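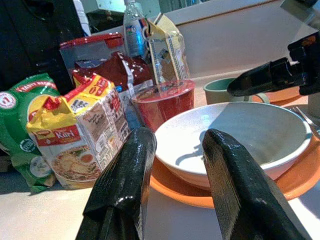
Do instant noodles really cook in two minutes? Grown-ups say so all the time, and I don't quite believe them. Look at the packet marked "Kari." Its photo shows yellow noodles, half a boiled egg and something green. Now ask whether an egg like that fits inside a crinkled pouch. I doubt it! A picture on a packet often shows a serving idea. To learn what you get, read the ingredients.

Cúc Thái, age nine, timed her noodles from cold water to first bite. It took over 30 minutes, and she counted finding a clean bowl.
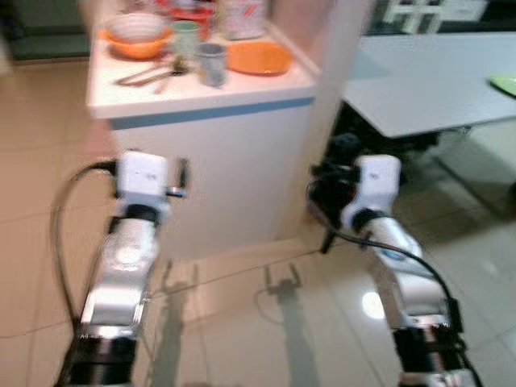
*Bowls, cups and a plate on the kitchen counter.*

Is her way of timing fair? Try it with an adult and start your clock before the water goes on.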